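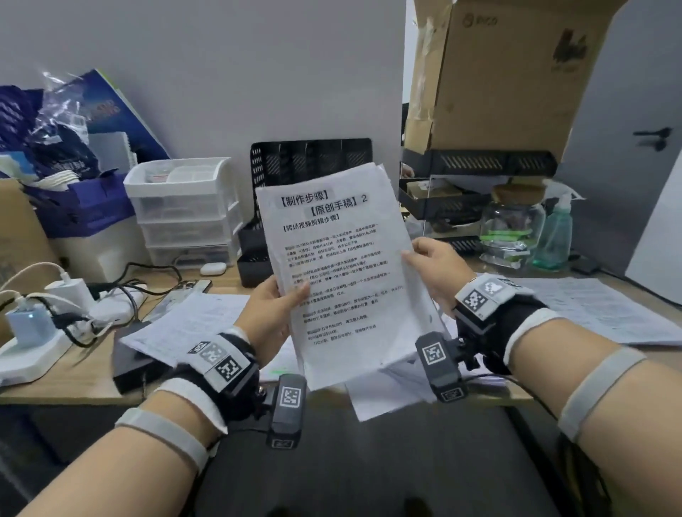

Palesa Tshabalala has spent most of her working life reading other people's instructions. She edits manuals and how-to guides for Prirumwood, a small publisher of craft and hobby books, and she still does the first read on paper.

"I print everything," she says. "On a screen I skim. On paper I notice that step six tells you to cut something you glued down in step four."

She joined the firm after nine years at a print shop, where she checked proofs for leaflets and parish magazines. Her first book was a guide to bookbinding that arrived with 617 separate steps. It went out with 225 fewer pages than planned and, she says, the author didn't speak to her until January.

"He was upset, and I understood that. But half the steps were him telling you to put the kettle on."

Her method hasn't changed much. The first read is done without a pen. On the second she marks anything she had to read twice, and on the third she tries to make the thing, using only what's written down. The flat has filled up as a result - there are two unfinished baskets in the hall and a lampshade she describes as "mostly a warning". 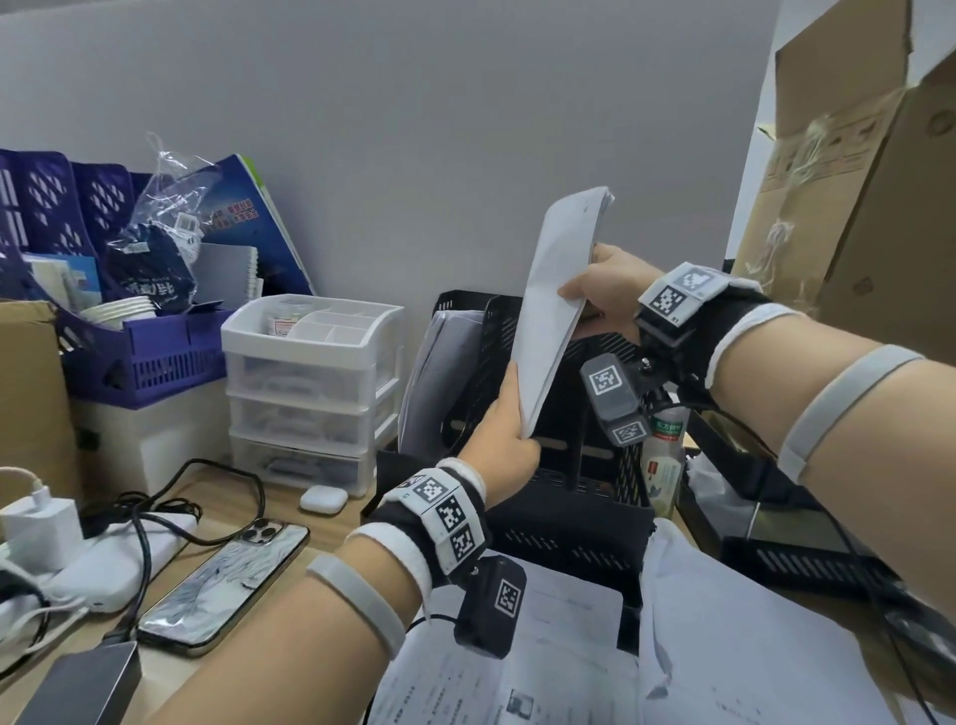

Loose pages cause their own trouble. She once dropped a manuscript on the stairs at Zalby station and found that the author hadn't numbered it. Putting it back in order took 33 minutes and she missed her train. Page numbers are now the first thing she asks for, before the contract is signed.

What makes a bad instruction? She thinks for a while. "Words like 'simply'. If it was simple you wouldn't have bought the book. And 'as before', when before was forty pages ago."

She is less bothered by spelling. "Somebody will catch that. A missing measurement can ruin a whole evening, and the reader will think it was their fault."

Her next title is a beginner's guide to repairing cane chairs, with a first print run of 4000. It is due out on 19th March. The chair she practised on is in her kitchen, and she says it holds a bag of shopping but she hasn't sat on it yet.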